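Offre d'emploi : agent ou agente de lingerie (H/F), temps partiel
Référence 3623

Poste à pourvoir en juin
Lieu de travail : site de Stiltthorpe, bâtiment Oseo
Employeur : Zokus, service linge et petits textiles

Contexte

Zokus assure l'entretien du linge personnel pour des résidences et des foyers. L'atelier de Stiltthorpe traite les articles exclus du circuit industriel : chaussettes en maille, bonnets, gants, lainages, layette. Ces pièces sont lavées en petites charges et séchées à l'air, sur barres à pinces. Le sèche-linge n'est pas utilisé dans cet atelier.

Missions

Réception et tri des articles par matière, couleur et température de lavage.
Contrôle des étiquettes d'entretien et report des consignes sur la fiche de lot.
Lavage à la main ou en machine, programme laine.
Suspension des pièces sur les barres, relevé et dépose après séchage.
Appariement des chaussettes, pliage, mise en sachet au nom du destinataire.
Signalement des mailles filées, trous et boutons manquants avant restitution.
Nettoyage des barres et vérification des pinces en fin de service.

Consignes propres au poste de séchage

Les chaussettes et articles tubulaires se suspendent par le bord, une pièce par pince. La pince est placée sur la partie la plus dense de la maille. Les pièces claires et foncées ne partagent pas la même barre. Un article dont le poids déforme le bord est retiré et mis à plat sur claie.

Les barres sont en plastique crème, munies de boucles sur leur face inférieure ; les pinces métalliques y sont suspendues par de fines tiges. Certaines portent un décor imprimé, d'autres sont en métal nu. Le décor n'a pas de signification pour le tri. 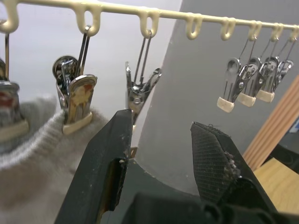 Une pince dont l'embout est fendu ou dont le ressort ne serre plus est déposée dans le bac de rebut et inscrite au registre. Le remplacement est effectué par l'agent en poste. Une boucle peut rester sans pince jusqu'au réassort. Les pinces restées libres ne sont pas décrochées entre deux lots.

Profil

Aucun diplôme exigé. Une expérience en blanchisserie, pressing ou retouche est appréciée. Lecture courante des symboles d'entretien. Bonne dextérité, station debout prolongée, travail répété bras levés. Les allergies à la laine ou aux lessives sont à signaler avant l'essai.

Conditions

Contrat à durée déterminée, 2 postes ouverts. Service du matin, prise de poste à 7 heures. Tenue et chaussures fournies. L'atelier traite plus de 40 lots par service, répartis entre les agents présents. Formation interne aux produits Soltani pour le lavage de la laine, assurée pendant la période d'essai et rémunérée.

Candidature

CV et disponibilités à adresser à Siobhán Horgan, service du personnel, bureau 54, en rappelant la référence de l'offre. Lettre de motivation facultative. Les candidats retenus effectuent un essai pratique avec Babak Salehi, responsable de l'atelier : tri d'un lot, suspension, appariement. Les dossiers sans disponibilités ne sont pas examinés.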